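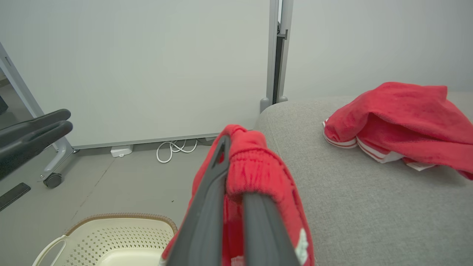

Section 4: Clothes on and around the sofa

Read this section before you unpack the Trallo basket set. It assumes you have already done Section 3 (where the basket goes) and have a sofa, an armchair or something else that people drop clothes on.

A word about expectations. The leaflet that comes with the baskets promises a tidy room in 15 minutes. We have not managed it, and Beverley Yeoman, who tested this section in a house in Plelthorpe with two teenagers, did not manage it either. Allow 30 for the first go. After that it depends on how much gets dropped, and no basket has any say in that.

4.1 Before you start

1. Stand the basket on a flat floor within arm's reach of the sofa. If you have to walk to it, move it.
2. Coil up any loose cable and push it back against the wall or the foot of the screen.
3. Leave the product label on the basket until you are sure you are keeping it. Shops can be awkward about returns without one.
4. Clear the seat of cushions. Clothes get behind them.

Caution: do not drag a full basket by its rim. Lift it from underneath with both hands. The makers say the rim will take it. We would like to see that in November, when everything going in is thick cotton.

4.2 Collecting

1. Start at the armrest and work along the seat. Trousers tend to be hung over the arm and tops thrown further in, so a matching set is often in two places.
2. Pick up one garment at a time. Grabbing an armful is quicker for as long as it takes to drop a sock.
3. Take trousers by the waistband and let the legs hang. Give them one shake.
4. Empty the pockets. Tissues first.
5. Turn sleeves and legs the right way out, unless the care label asks for washing inside out.
6. Decide: wash, wear again, or put away. If you can't decide in the time it takes to cross the room, it is wash.

Note: the Lightfoot method, which several readers have written in to recommend, adds a fourth pile called "resting". In Beverley's trial the resting pile was still resting when the trial ended. We have left it out.

4.3 Reds and other strong colours

Plain red with white trim is the worst of both worlds. The red may run, and the white is sitting right next to it waiting to go pink. Tracksuits and sweatshirts with striped cuffs are the usual offenders.

1. Keep new red garments out of the mixed basket for their first few washes.
2. Test for running colour. Dampen a hidden bit of the inside seam, press a white cloth on it and hold for a slow count of 15.
3. If the cloth picks up colour, wash the garment alone or with other reds, in cool water.
4. If it has white ribbing or a striped hem, take it out of the machine as soon as the cycle ends. Leaving it lying wet and folded on itself is how the dye travels.
5. Wash the two halves of a matching set together. Otherwise one fades ahead of the other and you will be able to tell from across the street.

Caution: colour-catching sheets are sold as a cure for all this. They do pick up some loose dye. We would not trust one with a white shirt we liked.
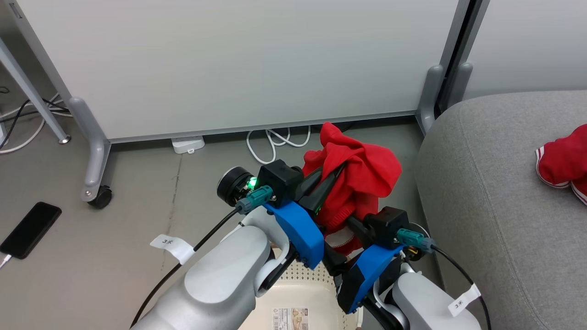

Should clothes be folded before they go into the washing basket?

There is no need, as they will be pulled about in the machine anyway, but shake each one out so that sleeves and legs aren't knotted together.

4.4 Filling the basket

1. Put heavy things in first: jeans, sweatshirts, towels.
2. Lay light things on top.
3. Stop when the pile is level with the rim. Pressing it down to fit more in only moves the problem to the washing machine.
4. Keep anything damp out. Holes in the sides let in a bit of air, but a wet towel in the middle will still smell by morning.

Note: the Barkov basket liner (order no. 243, sold separately) fits this size of basket. It keeps zips from catching in the holes. It also covers the holes, so the air can't get in, which seems to us a poor swap. Use it for carrying, then take it out.

4.5 Clothes going back on

For anything in the "wear again" pile:

1. Hang it up or fold it now. Laying it back on the sofa does not count.
2. To fold a sweatshirt, place it face down, bring the sleeves across the back, then fold the hem up to the collar.
3. Fold trousers leg to leg, then in half, with the waistband on the outside so you can see whose they are.

Zawadi Lema, who checked these steps, rolls hers. That works too, though ribbed cuffs can come out a little stretched.

4.6 If it doesn't work

Basket always full: wash more often or buy a second basket. A bigger one gets too heavy to carry.

Clothes back on the sofa by evening: move the basket to where people get undressed, then repeat from 4.1.

Basket tips over: check for heavy items on one side. For a cracked base, see page 38.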